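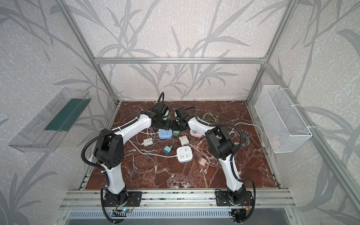
**Aigars Strazds**
*Data collection lead, Rundberg project, Posasbridge*

April 22, 2021

Operators wanted, two-arm cell. Need 7 people for May. No robotics background needed, patience yes.

The job: you drive both arms through cable and charger tasks – pick up a plug, pass it over, sort the adapters, tidy the cords. Every run is recorded and goes into the training set. Target is 1000 good runs, we have 193. So, hurry.

- Shifts of 115 minutes, breaks when you want them
- Paid per shift, not per run. Slow is fine
- Fumbled grasps get kept and labeled, dont delete them
- Scramble the cables before every run, no neat layouts please
- Left-handers very welcome

Training is one shift, paid the same. You sit with me, then you do it alone.

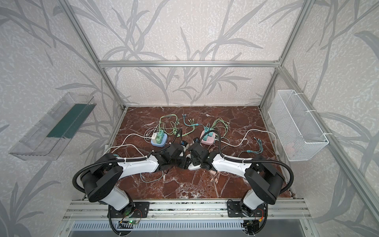 Stojanović asks whether people from the Poston round can apply again, and if the old practice shift still counts. Yes to both, but do a short refresher, the controls changed.

To apply: note to the Rundberg desk in Posasbridge, name plus which weeks in May you can do. No resume. Say if you've done teleop before – any kind, games count a litle. I answer everyone, usually same day.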